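About us

Hi! I'm Elif Naz Kaplan, and I run Kurken, a small shop where we try out robot grippers, arms, cameras and controllers so that other people can buy the right one the first time. We opened in January 2021 with one secondhand arm, a box of fingers in different shapes, and a landlord who thought I was starting a bakery (the unit used to be one, and you can still smell it on warm days).

Before this I spent years at a packing company in Ferkthorpe, where part of my job was picking equipment for the line. I'd read the spec sheet, watch the glossy video, sign the order, and then stand there three months later watching a very expensive hand fail to pick up a pear. The spec sheet gave me grip force to two decimals. It didn't say a word about pears! So I started testing things at my own kitchen table on weekends, and then friends of friends started mailing me their grippers, and then I ran out of kitchen.

What we do now

You send us your parts, or tell us which ones you're thinking about, and we run them through the same chores. Most of our customers handle food, housewares or small boxed goods, so the chores are homey ones. Fruit out of a bowl and onto a plate. A mug turned handle-out. A sponge, a spoon, a bag of rice that slumps every time you touch it. We do them over and over, we write down what happened, and you get the whole log along with the summary, misses included.

Our test table is covered in brown paper and marked out in a grid with blue painter's tape. People ask about the tape a lot. It's cheap, it peels off clean, and it lets me say "start the bowl on the center line, just under the upper strip" to someone who has never been in the room. We've tried printed mats and a projector and always came back to tape. The paper is matte so the cameras don't fight with glare, and when it gets scuffed we roll out a fresh piece and lay the lines again, which is a nice quiet job for the end of the afternoon. 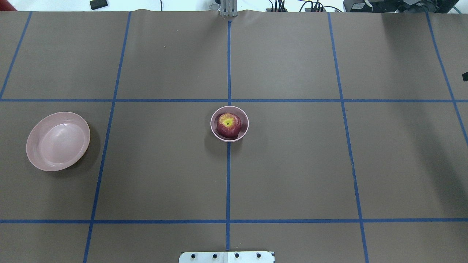
Apples are my favorite thing to test with, and I'll tell anyone who stands still long enough. A two-finger parallel gripper can look great on blocks and then squeeze an apple sideways right out of its own grasp, especially when the bowl is snug and there's hardly any room to get the fingers down beside the fruit. Pad material matters more than most buyers expect. So does the finger width, and so does how slowly the controller is willing to close. We had one client ready to replace a whole arm when all they needed was softer pads and a gentler closing speed. (They sent us a fruit basket. We tested with it, obviously.)

How we compare things

When we compare 2 grippers, each one gets the same arm, the same camera view, the same objects and the same starting spots. A basic comparison is 16 starting spots per object, and you can add more if your real bins are messier than that. For cameras we flip it around: same gripper, same arm, different camera, with the overhead lights on and then with the blinds open. Controllers take longest, so please don't ask me for a controller report by tomorrow!

Our log is up to 3273 picks, and every one has a line in it saying what was tried and how it went. Brandão, our controls person, built the logging tool and guards it like a dragon. If you write "worked OK" in the notes column you will hear from him.

We don't sell hardware and we don't take commission from anyone who does. If the cheaper one wins, we say so. If neither of them can do your job, we say that too, and I've had a couple of awkward phone calls that way.

Drirnora

Drirnora is our side project, a shared set of chores that schools and small workshops can run with whatever arm they own. It started in August when a teacher wrote asking how to grade a robotics class fairly. The instructions are free and run to four pages, and the shopping list is paper, tape, dishes and fruit.

Come see us

Visitors are welcome if you write first. Bring the object that's been giving you trouble, the real one from your line if you can, and we'll put it on the table while you're here. Coffee's on us, and parking is behind the building, next to the blue dumpster.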